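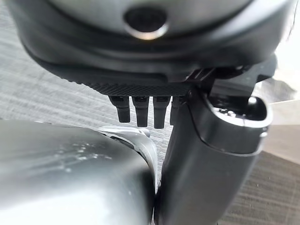 Slide 1. View from the wrist, gripper finger at right, carpeted floor behind.

SPEAKER NOTES - What the arm changed at the Kevdale returns desk
Sunil Jayasinghe, Irkham site operations
4/30/20

Slide 1 - Opening

Leave the slide up while people find their seats. Introduce myself, then the site. Kevdale is the returns and refurbishment site for Irkham. Small metal housings and fittings come back from customers, get sorted, graded, cleaned and either restocked or scrapped. The talk covers the grading step only.

Point to the scuff marks on the silver-grey part at lower left. Marks like these are what grading deals with all day. A person tilts the part under a lamp and decides in a second or two. The arm has to be told how to tilt it.

Say early that I ran the desk before the arm came in and I still run it. I am not neutral.

Slide 2 - The job before

Grading was done by six people across two shifts. Each grader picked a part from the inbound tray, turned it over, checked the rim and the flat face, called a grade, and keyed it in. Grades are A, B, C and scrap. The turning was the tiring bit. Wrist complaints were the most common entry in our first aid book in the year before the trial.

The other cost was disagreement. We gave the same tray to two graders on different shifts and compared the sheets. They matched well on A and scrap. They did not match well on B and C, and the difference between B and C is where the money is.

(If someone asks for the match rate: we did not keep the sheets in a form I would want to quote.)

Slide 3 - What we put in

One arm, supplied and fitted by Tresberg. Small camera at the wrist. The arm picks, presents the part at three fixed angles and sets it down in a holding tray. It does not grade. This point gets lost every time I give this talk, so say it twice. The grader looks at three pictures on a screen and calls the grade.

We looked at automatic grading and left it out of the trial. The training set would have been built on our own B and C calls, and I had just shown management that those calls did not agree.

Slide 4 - The trial

1,453 parts over 15 working days in April. All live stock. No parts were chosen for being easy.

Sources of trouble, in the order they took up our time:

Glare. Polished faces wash out under the old bench lamps. We moved two lamps and put a diffuser on the third. Graders had been doing this with their hands for years without thinking of it as part of the job.

Raised lips and rims. The fingers want to close on the lip, and the lip is often the thing you need to see. Ekanayake wrote a second pick routine that takes the part lower down. It is slower and we use it anyway.

Close views. When a part sits very near the camera it goes soft. The arm has to back off before it takes a picture used for grading. First week, it did not always back off far enough, and graders were calling grades on blurred pictures because the queue was moving. We added a "send back" key. Use of the key was never counted against anyone. I would insist on that again.

PAUSE HERE for questions on the hardware. Keep it short, the next part matters more.

Slide 5 - What changed for the graders

Handling. Graders no longer turn parts all shift. They still lift trays. The lifting did not go away and in the second week it went up, as the arm wanted its trays topped up more often than a person would. We changed to smaller trays. More trips, less weight.

Pace. At the bench, a grader set the pace. At the screen, the arm does. This was the strongest complaint and it was fair. We put in a pause control at each station and took the queue length off the main display. The shift lead can still see it. The graders asked for it to be taken off and I could find no good argument for leaving it up.

Skill. Two of the longest serving graders told me they felt they were getting worse at the job. They used to judge a dent with a thumb. A picture does not carry that. Any part can now be called to the bench for a hand check, and we keep one bench station open on every shift. People rotate through it, half a shift at a time.

Talk. The old bench faced inward. The screens faced the wall. Within a few days the room was quiet, and new starters were asking fewer questions. We turned the screens around. Cost of the change was some cable and one afternoon.

Slide 6 - Jobs

Expect this question, so answer it before it comes. Six graders before, six graders now. Nobody was let go as part of the trial. I cannot promise what the next budget does and I should not sound as if I can. What I can report is that the hours saved on turning went into tray work, hand checks and clearing jams.

Jams were not in the original plan. Someone has to clear them, that person needs training, and the training needs to be paid at the right rate. We ran the first week with graders doing it on goodwill. That was my mistake. The new task is now in the job description with an allowance attached.

Slide 7 - Safety notes

Arm stops when the guard is opened. Restart is by the person who opened it, at the station, by key. No remote restart. Tresberg offered remote restart as a time saver and we declined.

Sleeves, lanyards and loose gloves stay outside the guard. Ask the room how many of them have a written rule on lanyards.

Slide 8 - If you are starting one of these

Bring the graders in before the supplier visit. Ours met the arm on the day it was bolted down and the first list of faults they wrote was better than mine.

Record your own disagreement first. Keep the sheets.

Budget for lighting.

Decide who owns the pause button and write it down.

Slide 9 - Next

Second arm is under review. Before it is approved we want a longer run on the B and C parts, with hand checks on a fixed share of them, done by a grader who has not seen the screen call. Ekanayake is drafting the method. Happy to send it to anyone who leaves an email address at the front.

Handout has the station layout and the send-back procedure. Spare copies on the side table.

Irkham Site Operations, Kevdale - Contact us - Copyright Irkham, all rights reserved - Back to top

This site uses cookies to remember your settings and measure visits. Accept - Manage settings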